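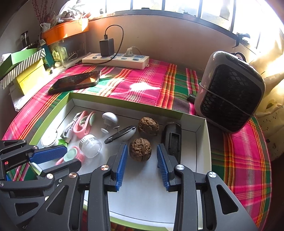

# Walnut Husk Dye on Wool: What I Did and What I Got

October 30, 2021

Fiber Studies project report

I picked walnut dye because my grandmother used to get her hands stained every fall and complain about it for weeks. I figured if it's that hard to scrub off skin, it has to be good on wool. The shells you crack at the kitchen table aren't much use for this, by the way – the color comes from the green husk around them, which goes black and mushy once the nuts drop.

## Getting the husks

Rocío Bermúdez let me rake under the tree behind her house on the Bristura road. I took home 800 grams of husk after picking out the nuts, and I kept the nuts to dry (they need a few weeks, and the squirrels want them more than you do). Wear gloves! I wore the thin kind and my left thumb is still brown as I write this.

## The dye pot

I soaked the husks in a bucket on the porch for 2 days, then simmered them for an afternoon and strained everything through an old pillowcase. The smell is sort of like wet leaves and tea. My roommate Kofi Essien disagreed with the tea part and went to the library.

For the yarn I used plain white Thongdee wool, cut into short skeins and soaked in warm water first so the color would go on evenly. One batch got nothing added. The other got alum beforehand, the way the handout said. Walnut is supposed to stick without any help, and I wanted to see how much the alum changed.

## Results

The plain wool came out a warm medium brown, like a paper bag but richer. The alum wool was a little more golden. I liked the plain one better, and so did most of the people in class who I bugged for an opinion, although Halfdan Mikkelsen said he couldn't tell them apart under the studio lights and I kind of see his point.

I also threw in a scrap of cotton from a worn-out T-shirt. It went a weak beige and lost most of that in the first wash, so I didn't bother with a second round.

For fading, I taped one strand of each to my south window and kept a matching strand in a drawer. After two weeks the alum strand had lightened a bit. The plain one looked the same to me, but two weeks isn't long and we had a lot of cloudy days.

## What I'd change

I didn't weigh the wool before dyeing, which I now know is the first thing you're supposed to do. So I can't give a real husk-to-fiber ratio, and Professor Esquivel has already circled that in my draft – sorry! I'd also like to try an iron pot in June with the leaves, when they're still green, and see how dark I can get it.

The leftover dye is in a jar in our fridge with a label on it. The yarn is going to be a hat.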